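Wer putzt eigentlich den Roboter?

Aus der Reihe »Technik für Leute unter zwölf«

Roboter werden nie müde. Das steht in fast jedem Buch über Roboter, und meistens schreibt es jemand, der noch nie einen sauber machen musste. Müde werden sie wirklich nicht. Dafür werden sie krumm, staubig und vergesslich, und dann muss ein Mensch kommen, der sehr wohl müde wird.

In der Werkstatt Clulwood gibt es eine Roboterzelle, die heißt Savum. Eine Zelle ist bei Robotern so etwas wie ein Kinderzimmer: drei Wände, ein Boden, viel Kram. Zwei Arme üben dort Dinge, die ihr längst könnt und trotzdem ungern tut, Aufräumen zum Beispiel. Um Savum kümmert sich Mélanie Cloutier. Sie fängt morgens um halb acht an, also lange bevor die Arme zum ersten Mal zucken dürfen.

Zuerst kommen die Finger dran. Ein Greifer hat zwei davon, mehr bekommt er nicht. Wo die Finger zupacken, nutzt sich das Material ab, so wie die Spitze von einem Turnschuh. Ein bisschen abgewetzt ist in Ordnung. Wenn ein Finger beim Zugreifen wegrutscht, wird er abgeschraubt und ein neuer kommt dran. Wehtun tut das keinem, höchstens Mélanie, wenn ihr die kleine Schraube unter den Tisch rollt.

Danach die Kabel. Ein Arm dreht und streckt sich, und das Kabel muss jede Verrenkung mitmachen. Deshalb liegt es in einem großen, lockeren Bogen am Arm. Zu straff, und es reißt irgendwann. Zu locker, und der Arm bleibt an seiner eigenen Leitung hängen wie ihr am Kopfhörerkabel.

Dann die Augen. Auch am Greifer sitzt eine kleine Kamera. Ist sie verschmiert, hält der Roboter einen Fingerabdruck womöglich für einen Teil der Welt. Also: weiches Tuch, nicht der Pulloverärmel. 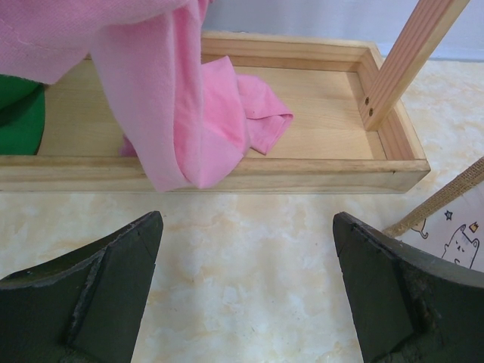
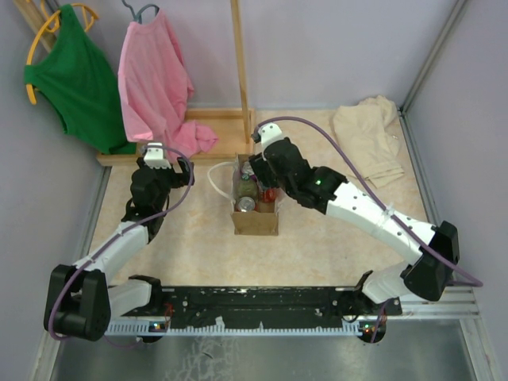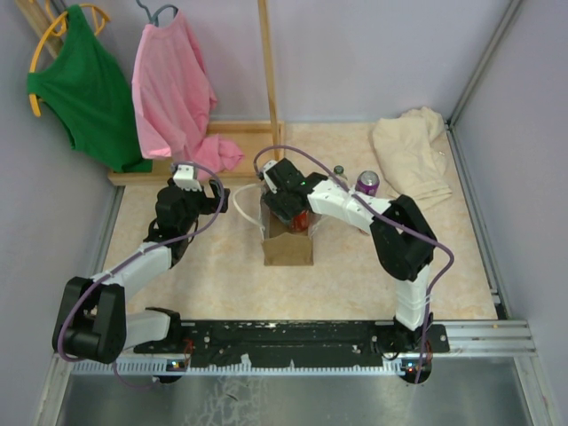

Zum Schluss wird der Nullpunkt geprüft. Jedes Gelenk muss wissen, wo bei ihm »geradeaus« ist. Dazu fährt der Arm ganz langsam in eine Stellung, die vorher festgelegt wurde, und Mélanie vergleicht. Stimmt sie nicht, greift der Arm später mit großer Überzeugung daneben. Das kennt man von manchen Torhütern.

Wayne Dawber findet allerdings, das mit dem Nullpunkt gehöre an den Anfang. Wer erst Kabel sortiert und danach merkt, dass ein Gelenk verstellt ist, schrieb er uns, der sortiert die Kabel eben zweimal. Bei der Zelle Byun mache er es seit Jahren andersherum, und die Finger schaue er sich erst an, wenn alles andere stimmt.

Wir haben Mélanie gefragt. Sie sagt, er könne recht haben, sie bleibe aber bei den Fingern. Erwachsene sind da auch nicht anders als ihr beim Zähneputzen: Jeder hat seine Reihenfolge.

In Savums Wartungsheft steht übrigens hinter jeder Übung ein Strich. Im Januar waren es 3.257. Nach ungefähr 2.000 Griffen wird ein Paar Finger dort gründlich angeschaut, auch wenn es noch brav zupackt.

Und noch etwas für alle, die mal zu Besuch kommen: Solange die Arme Strom haben, bleiben die Hände draußen. Auch wenn drinnen gerade gar nichts passiert. Ein Roboter, der stillsteht, kann kaputt sein oder fertig, oder er wartet auf den nächsten Befehl, und von außen sieht das alles gleich aus. Zum Putzen wird der Hauptschalter ausgemacht. Bei Savum ist das ein roter Drehknopf, und den Schlüssel dazu hat Mélanie in der Hosentasche.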